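Handout 2: Can machines do the chores yet?
Course notes, Wandila Technical Institute
Module: Handling and Automation

2.1 What counts as doing a chore

A dishwasher does a chore only after someone has loaded it. For this module a chore counts as automated when the machine also finds, picks up and puts down the items. By that measure most household work is still done by hand, and so is much shop-floor sorting.

2.2 Sensing

Factory cells are lit for their cameras. Homes and back rooms are not, and a fixed view may offer very little to work from.
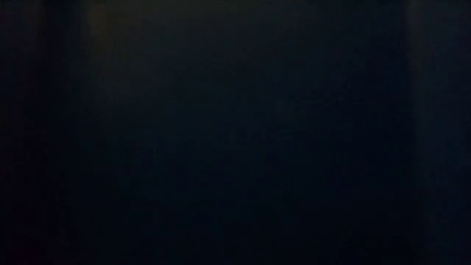
A system that relies on one viewpoint should be able to report that it has no usable view and stop. Compare the Nandia rule: no motion is planned on a single low-confidence source.

2.3 Grasping soft footwear

Shoes are a fair test. They bend, they are hollow, and a hold on the strap behaves differently from a hold on the sole. Picking from a bin adds the walls, which limit the angle of approach.
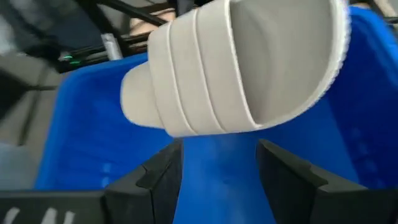
In the Gradwood exercise the set task is 415 picks from a mixed bin, with 14 types of item. Record three things for each pick: the part of the item held, the number of attempts, and whether a person had to step in. A pick that needs help is logged as a failure – even if the item ends up in the right place.

2.4 Before the next session

Read Jayawardena, chapter 2, up to page 22. Choose one chore and list each point at which a person would still be needed.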